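Tue 9 May

Finish trials, second round. Carried on from the April sheets with the Farina oil and the Petano hard wax on beech and ash offcuts. Same stock as before, planed on the same day, stored flat in the rack by the north wall. Humidity in the shop was higher than I wanted at the start and I waited until after lunch to begin coating.

Sanding schedule was the main thing I wanted to settle. In April the beech panels taken to 400 grit came out blotchy under the oil and slow to cure, and Carla Sfeir thought we had closed the surface too far for it to take up evenly. Today half the panels stop at 200 and half go on to 400. All of them raised once with a damp cloth between passes, left to dry on edge, then knocked back by hand with the last grit. Sanding block only, no orbital, to keep swirl marks out of the comparison.

Labels are in pencil on the end grain this time. The tape labels from April lifted when the oil crept under them and two panels could not be told apart afterward.

Application notes. The oil went on with a lint-free rag, one flood coat, wiped after 16 minutes. The can says to wait longer, but by then it was starting to drag on the ash and I did not want to fight it. The wax was thinned slightly with its own solvent and put on with a white pad, thin, worked across the grain and then along it. Edges done first, then faces. Used rags spread out flat on the line outside, not balled up in the bin. Lino, please check the bin anyway before you lock up.

Coverage on the ash was uneven near the knots. I went back over those spots with a nearly dry rag and it evened out while wet. Will look again once cured. The beech at 200 drank the oil quickly and had dull areas within the wiping time, so I fed those a second time. The beech at 400 stayed glossy on top and most of what I put on came off again in the wipe. This agrees with what Carla said.

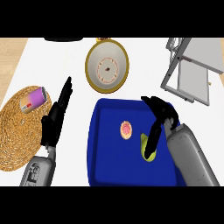

Stain tests will follow the same list as in April so the results can be set side by side: black coffee, red wine, vinegar, olive oil, mustard, plain water. One drop of each under a watch glass and one drop left open. Times of contact are ten minutes, one hour and overnight. Wipe with a dry paper towel, then a damp one, no detergent until the marks have been scored. Score from zero (no mark from any angle) to five (surface broken or fiber raised). Two people score separately and write the numbers down before comparing.

Mustard was the worst of the lot in April on both finishes. Vinegar left a ring on the wax that could only be seen at a low angle to the window. Settimio Bianchini scored it one and I scored it three, and on going back to the panel we found that he had been looking at it under the ceiling lights. From now on scoring is done at the bench by the window, before noon, ceiling lights off.

Heat test: mug of water straight off the boil, set down for 11 minutes, no coaster. I want a second mug with a rough unglazed foot as well, to see whether the wax scuffs when the mug is turned in place. Annunziata Rinaldi has one at home and will bring it in.

Hardness. The pencil set from Enmont arrived with the softest two missing. Wrote to them. The remaining ones cover the range we need for the wax, but the oil may mark below it in the first week, in which case the first reading gets a dash in the table and we start from the second. Pressure comes from the weighted holder only. No freehand readings, please – the April ones cannot be used.

Cure time. Panels are on the sticker rack, faces up, with a gap between each. Leave them alone for seven days. First tack check on the eighth, back of a knuckle at one corner, same corner on every panel (lower right with the label facing you).

Supplies. The Petano tin is down to the last third and has skinned over. I cut the skin out and strained the rest through a paint filter, but would not use it for anything that goes to a customer. New tin ordered through Travport, to come with the sanding pads. Evaristo Sanna has the order sheet.

Open points:
Does one raising pass matter on ash, or only on beech? No control panel for this. Cut two more.
Try 200 grit followed by a gray pad in place of the 400.
Second coat of oil on half of each panel after the first week, masked down the middle with low-tack tape. Pull the tape while the coat is still wet.
Ask Settimio for the key to the solvent cabinet.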